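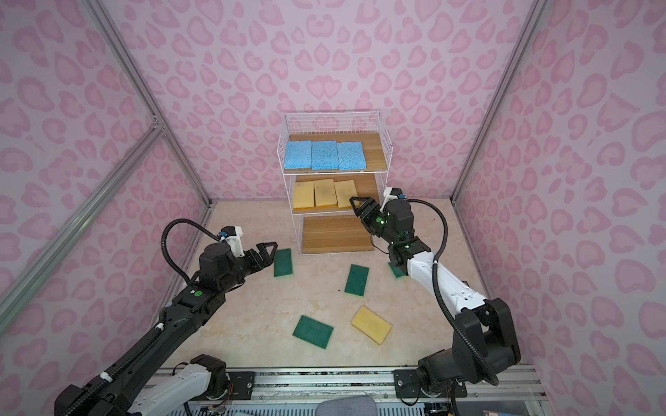 How to compare two grippers without fooling yourself

Every gripper is brilliant in its own video. Ours were too, right up to the point where we asked them to put sponges on a shelf. If you have a pair of arms and two sets of fingers you can't decide between, the method below will get you an answer in an afternoon, plus a list of grievances you can send to whoever wrote your driver.

I used sponges and a wire rack with wooden boards for shelves. Sponges squash, bounce back and drag on everything, and they cost so little that you can ruin them with a clear conscience. Blue on top, yellow in the middle, green on the bottom board. Having a colour for each shelf means anyone walking past can tell you that you've got it wrong, and they will.

What you need

Two arms on a common rail, or one arm and more patience
The two sets of fingers you want to compare
A rack with at least three shelves
Sponges in three colours, including some with a scouring side
A notebook

Step 1. Fix the rack

Push it against the back wall and fasten it down. We skipped this and spent the morning measuring how well each gripper could shove furniture. Check that both arms can reach the bottom shelf without the wrist hitting the board above. The bottom shelf is where most of your trouble lives.

Step 2. Sort out the cables

Leave a generous loop of conduit at the wrist and then run the joint through its whole range by hand, with the power off. A tight loop pulls the wrist round by a hair at full stretch, and you will blame the gripper for it. Kwabena Osei, who built our mounts, blamed the gripper for most of December.

Step 3. Match the settings

Same closing speed, same opening width, same controller. We ran everything through Florow and saved one profile per gripper, with only the closing force allowed to differ. Start low. Raise it until a sponge stays put while the arm swings from floor to rack, then stop. More force gives you a very secure sponge shaped like a bow tie, which then springs out of the fingers when you let go and lands on the wrong shelf.

Step 4. Scatter, then leave it alone

Drop the sponges on the floor of the cell and don't tidy them. Let some lie at an angle and some with the scourer up. The scouring side is stiffer and slides differently, so a finger pad that's lovely on plain sponge may skate straight off it. Put at least one close to an arm's base, where the wrist has to fold up on itself to reach.

Step 5. Run it, then swap

Do 44 picks with each gripper on the left arm, then swap them over and do the lot again. The swap is dull and you will want to leave it out. Our left arm turned out to have a slightly loose elbow, and without the swap the Brulto would have taken the blame for that as well.

Write down four things for each pick: did it grip, did it hold, did it land on the right shelf, and did it knock anything else off. Keep the last one in its own column. The Kpodo fingers hardly ever dropped a sponge but had a habit of sweeping the neighbouring one off the board on the way out. Opening them to half width at the shelf cured most of it.

Step 6. Watch the wrist camera

If the camera sits on top of the gripper, check what it sees when the fingers are almost closed. Ours lost the sponge behind its own knuckles just when it mattered. Tilting the mount helped more than a week of software.

Which one did we keep? The Brulto, for sponges. Kwabena has taken the Kpodo for the jar job at Hondbridge, where there are no neighbours to knock over.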